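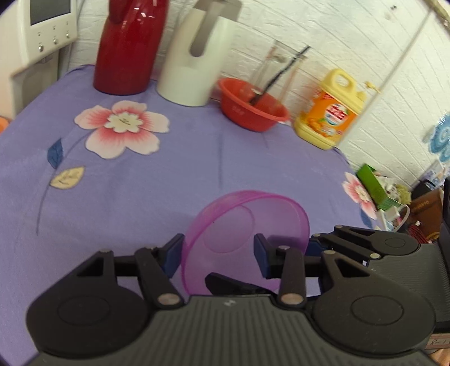

Pink bowl, purple tablecloth.

Rultedura began as a shared supper in Vilthorpe, and we've been teaching neighbours to cook ever since, in whatever kitchen would have us (we now have our own, on Lewis Street!).

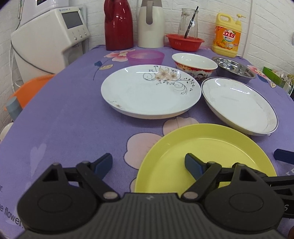
Bamico wrote to us in March that the soup course "got me enjoying onions at last", and we were so chuffed.

Classes run for five weeks, beginners very welcome, and
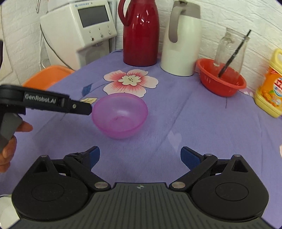 you'll always take home the recipes, plus any leftovers you fancy.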